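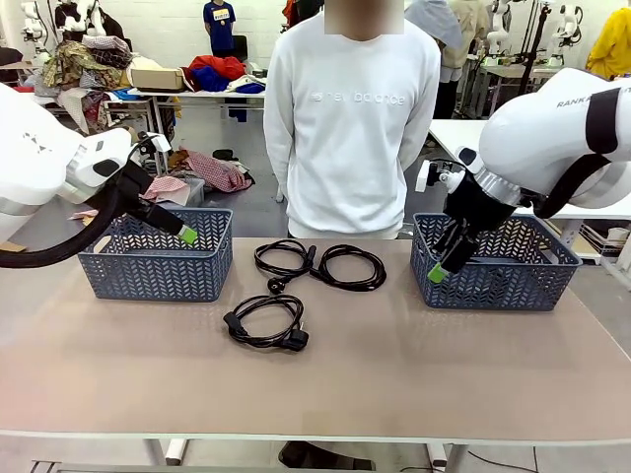

El guardado de los cables de alimentación se hace sobre una mesa despejada, antes de cerrar la caja de accesorios del Givlow 1522. Reserve para esta tarea un tramo de mesa lisa y estable de al menos 73 cm de fondo. Coloque las dos cestas perforadas en las esquinas del fondo y deje los cables enrollados en el centro, entre una y otra, con los conectores a la vista. Compruebe que ambas cestas estén vacías antes de empezar.

5.1 Enrollado

1. Desenchufe el cable de la toma y del equipo. Tire siempre de la clavija, nunca del cable.
2. Extienda el cable y deshaga los nudos.
3. Forme vueltas amplias, en óvalo o en aro, sin forzar los dobleces.
4. Deje libres los dos extremos.

PRECAUCIÓN: no enrolle el cable alrededor de la mano ni del adaptador. Un doblez cerrado junto a la clavija puede dañar los hilos interiores.

5.2 Reparto en las cestas

1. Separe los cables según el conector que va al equipo. Los de clavija fina van a una cesta; los de conector grueso, a la otra.
2. Coja cada rollo por el lateral, con las vueltas juntas, y bájelo hasta el fondo.
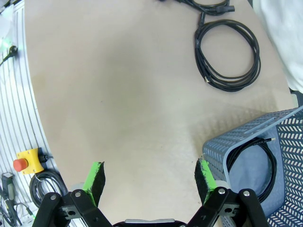
3. Acomode los extremos dentro del borde – si asoman, pueden engancharse al apilar las cestas.
4. No presione los rollos para ganar sitio. Si la cesta se llena, utilice otra del mismo modelo (ref. Preldale 2132).

Nota: las cestas admiten apilado solo cuando el contenido queda por debajo del asa.

5.3 Almacenamiento

Guarde las cestas en un lugar seco, lejos de radiadores y del sol directo. La temperatura del armario no debe superar los 50 °C. Revise las fundas de los cables cada mes de mayo y retire los que presenten cortes o clavijas flojas.

Para pedir cables de recambio, diríjase al distribuidor El Ouafi e indique la longitud y el tipo de conector.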